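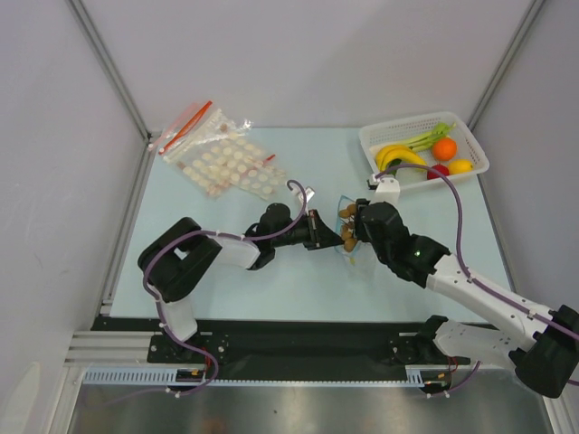
Two arms and a small bag of brown food items, right gripper holding

Unit 6: Reporting a complaint against a powerful person

These notes go with the reading packet on the Witgate Radio case. Read the packet first. We will use the Witgate timeline in class, so bring it with you.

1. What the reporter has

A workplace misconduct story usually starts with one of three things: a person who wants to talk, a document, or a rumor. Only the first two are a start. A rumor tells you whom to call.

In the Witgate case, Mbali Venter had a former producer on the record and a copy of a settlement letter. The letter named the sum and the date but not the conduct. Many students read it as proof of what happened. A settlement shows that a dispute ended and on what terms — it is not a finding. Write "reached a settlement after filing a complaint," and stop there unless you have more.

2. Words to watch

"Alleged" belongs next to the act, and you need it once per claim. Five in one paragraph will not protect you if the paragraph is unfair.

"Admitted" means the person accepted blame. If he only confirmed a dinner took place, write "confirmed."

"Claimed" suggests doubt. Use "said."

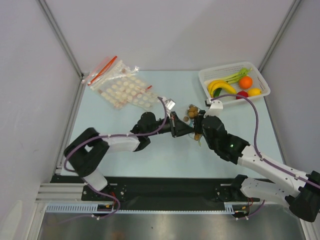

Grippers meeting over the bag, seen from the front of the table

3. The request for comment

Hendrik Mokgethi, who edited the Witgate story, sent the host's lawyer a list of every allegation to be printed. The first draft of that letter ran to 560 words and left out the elevator incident. It was added before sending. If a claim is in the story, it must be in the letter.

Give real time to answer. An email at 4:40 p.m. for a 6 p.m. deadline does not count. Note the time of each call, the number used, and who picked up.

4. Retelling on air

People often tell their story again later, on a podcast or a talk show, and the details shift. Compare the versions side by side. Small changes are common and may mean nothing. A change in place, year, or who was in the room has to be put to the source before you publish.

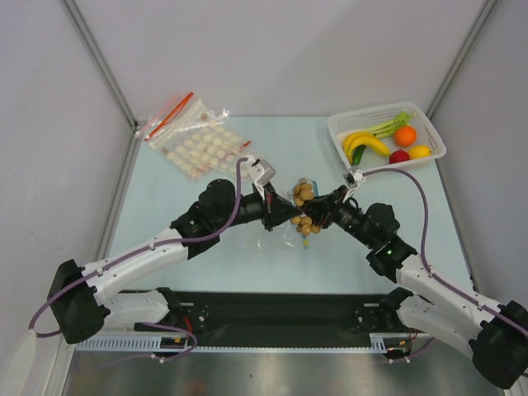

RATBERG, June — A former Witgate Radio producer said on a podcast that the station's longtime host tried to kiss her after a business lunch, an account she first gave in a complaint that ended in a settlement.

The passage above is the opening of Shona Tuhiwai's follow-up. Mark each attribution in it. Then rewrite it in 60 words or fewer, keeping all of them.

Assignment: 400 words on the Grudia transcript, with a separate list of questions for the other side. Hand in both to Diễm Phí before the next session.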